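Wilent transcription tool, quick review

Been using Wilent since September for interview recordings, mostly Amharic and Urdu speakers switching in and out of English. Short version: good, not great, keep your originals.

Setup was painless. Drop the audio in, pick up to 2 languages, wait. An hour-long interview came back before I'd finished my coffee. Clean single-speaker stuff needs hardly any fixing.

Code switching is where it falls down. Sosina Yimer checked the Amharic for me and found whole clauses smoothed into tidy English nobody said. No flag, no confidence mark, nothing. For reserch that's a real problem. Farzana Rajput had the same with her Urdu files, though less of it.

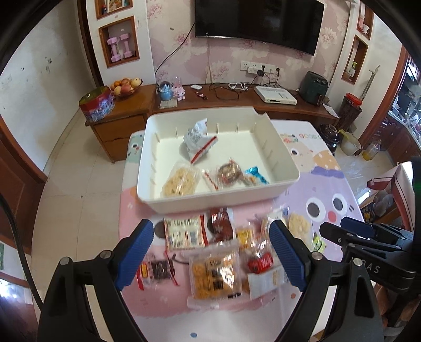

Snacks on the table, some in the bin, some still on the cloth.

Speaker labels: fine with two people, a mess with 4. Export to plain text works. Export to spreadsheet drops the timestamps, wich I reported and got a form reply.

Compared to Girndale: Wilent is faster, Girndale is more honest about gaps (it leaves a blank and lets you fill it in). Would take the blank every time for quotes going in a paper. For a rough first pass, Wilent.

Price ok if your department pays. Wouldn't pay myself.

3.5 stars, maybe up a notch if they fix the export.

Viola Villa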